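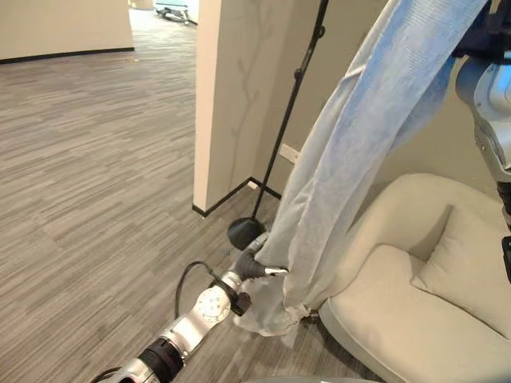 7 min read

4. What happens at the floor

Figure 3. Sheer panel and cream armchair in the lounge at Enddale. The pale hem lies on the carpet just to the left of the chair.

I came into this project thinking I'd be writing about windows. Most of what has been written on domestic sheers is about windows, after all: how much daylight gets through, how much privacy you lose after dark when the lamps are on, whether the weave cuts glare on a screen. Section 3 covers our own light readings and I don't want to go over them again. What I kept writing in my notebook, though, was floor stuff. Hem on carpet. Hem under chair. Hem folded back on itself, dust in fold. By the second month I had more notes on the bottom hand's width of the curtain than on all the rest of it, and Silvan Sutter (who did the measuring, and who is much more patient than I am) said we should probably just give the floor its own section. So we did.

4.1 Terms

People in the trade have lovely words for hem lengths and they don't all agree on them. I've kept to three. A panel that stops clear of the floor is "short," however small the gap. A panel whose hem meets the floor and bends no more than once is "touching." Anything with spare cloth lying on the floor is "pooled," whether it was meant to be or it's a mistake. Wiroj Petchrat, who ran the workroom at Nilsuwan while we were collecting, wanted a fourth word for panels that pool at one side and hang clear at the other. He's right that it happens a lot, mostly in older buildings with a sloping floor, but we found that two of us could look at the same panel and disagree about whether it belonged in that group, and so it went. Lopsided panels are coded by their longer side.

I should also say that "sheer" in this paper means any translucent curtain you can make out the shape of a person or a chair through. The fabric in Figure 3 is a good one to keep in mind as you read: gauzy, a pale blue-white, with faint vertical lines in the texture. A good share of our panels were heavier than that and a few were so fine that I was afraid to touch them.

4.2 How we looked at it

We coded 368 panels in 40 furnished rooms, all of them lounges, sitting rooms or the sitting end of a bedroom. Every panel was looked at once on arrival, before anybody straightened anything, and then again after the people who used the room had shown us how they normally open and close it. I was surprised by how much those two visits to the same curtain could differ. People tidy while they're demonstrating. They pull the folds even, they flick the hem out with a foot, they lift it off the chair arm and say sorry. One man at Enddale apologized to me for his curtains three times in ten minutes and they were perfectly nice curtains!

For each panel Silvan wrote down the hem class, the flooring, the depth of the hem itself and the nearest piece of furniture, with the distance from the cloth to that piece at floor level. I wrote down whatever the residents said and did. We compared notes at the end of each visit, usually in the car, and anything we couldn't settle went into a "maybe" pile which Wiroj sorted for us from photographs. The rails were whatever was already up. Mostly these were Brolent tracks with plain gliders, plus a scattering of poles and rings, and in two houses a wire that I wouldn't trust with a tea towel.

4.3 Carpet behaves differently

On hard flooring a pooled sheer slides. You draw it, the spare cloth skates along behind, and it ends up more or less where it started, in a slightly different heap. On carpet it catches. The pile holds the edge of the hem while the top of the panel goes off along the track, and you get a long diagonal pull from the far glider down to the bit that's stuck. Then the person drawing it feels the drag and gives it a tug, and either the hem comes free with a hop or the heading tape takes the strain.

Wiroj had told us to expect this. He said most of the sheers that came back to the workroom with torn heading tape had come off carpeted rooms, and that customers nearly always blamed the gliders. I can't tell you whether his customers were typical. What I can say is that in our carpeted rooms people had worked out their own ways around it without ever calling it a problem. They walked the hem across with one foot. They picked up a handful of cloth at knee height and carried it. One woman drew hers with two hands, one high and one low, in a sort of sideways shuffle, and when I asked how long she'd been doing it that way she had no idea what I meant. It was how you close a curtain.

The carrying method has a side effect I'd like somebody to look at properly. Cloth that's been gathered up low and put down again doesn't fall back into its old folds. It bunches at the bottom, the way it does in Figure 3, where the lower end of the panel sits in loose folds and the edge spreads out over the carpet. Residents were divided on whether this looks bad. I asked everyone and got everything from "messy" to "like a wedding." My own view is that a thin fabric in a pale color can get away with it and a thick one can't, but that's taste and I won't pretend it's a finding.

4.4 The chair beside the window

Chairs are where this gets interesting, at least to me. Nearly every lounge we visited had a seat close to the curtain, and nearly every resident had an opinion about it. The light's good there. You can see who's coming up the path. You can also, if the chair is too near, trap the hem under it every single time you draw the curtain, and then sit down, and then wonder why the thing won't move.

We had gone in with the idea that legs would be the trouble, all those little feet waiting to pin a corner down. They were some trouble. But low chairs whose bodies run right down to the carpet turned out to be worse in one respect and better in another. Worse, as you can't fish the cloth out from underneath, and you have to shift the whole chair. Better, as there's no gap for the cloth to drift into in the first place. The armchair in Figure 3 is close to what I mean by the second sort: a smooth curved base meeting the carpet, a low rounded back, a thick seat. A curved base also gives the hem something to slide along. With a square one it tends to hang up on the corner.

Chair backs matter too. A sheer that falls over a chair back picks up whatever the back has to offer — hair, lint, the dye from a new throw. Low backs collect less cloth than high ones, simply enough. We noted a mark or a snag in 47 panels, and I'd guess the chair had a hand in plenty of them, but I didn't see any of those marks being made and I'm not going to assign them.

Color came up in nearly every conversation, by the way. People were very keen that the chair and the curtain should "go," and what they meant by that was usually cream with white or cream with a cool tint. Cream upholstery with a matching cushion and a faintly blue sheer was a pairing that several residents picked out from our sample cards as restful. Zikden, who lent us the cards, print them on stiff paper, and you can't judge a sheer from stiff paper, so I'd take that with a pinch of salt. Next time I'd bring cloth.

4.5 Lamps, columns and other things in the way

Floor lamps are the second neighbor. A thin pole takes up almost no room and people tuck one in anywhere, often right behind the place where the curtain stacks back. The base is what you have to watch. A flat disc lets the hem ride up over it and stay there. A domed one, like the black base in Figure 3, gives the cloth a slope, and in the rooms where we tried it by hand the hem came off a dome with much less fuss. We didn't measure the force, and I wish we had. Poles with clips or joints along them are another matter. Anything that sticks out will find a loose weave sooner or later, and Silvan started marking those on the plan with a small angry face.

Columns I hadn't thought about at all. The Enddale lounge has a square one, beige, with a black baseboard wrapping around the foot, and it made me go back through my notes for everything else that stands up in a room and can't be moved: chimney breasts, boxed-in pipes, the end of a half wall. Furniture gets arranged around those, and the curtain gets whatever's left. When I asked people why the chair was where it was, the window hardly came into it. It was the socket, or the radiator, or the column.

4.6 What I'd change in the hemming advice

The usual advice in the pattern sheets we collected was to cut a sheer so it just touches. Fine on a hard floor. On carpet I'd now go short by 20 mm and put up with the gap, in any room where the curtain is drawn every day and there's a chair within reach of it. If you love a pooled hem, have one, but keep it for the panel that stays put, and leave enough room at the side to get a foot in.

Wiroj disagrees with me about this, and his objection is a fair one: carpet settles, fabric drops, and a panel that's a little short in December may be touching by spring. He'd rather hem generously with a deep turn and let the customer bring it back. We didn't follow any of our panels for long enough to say who's right. The drop-over-time question goes to the smaller set of workroom samples in Section 5, all hung over the same offcut of carpet, where Silvan could get at them with a ruler.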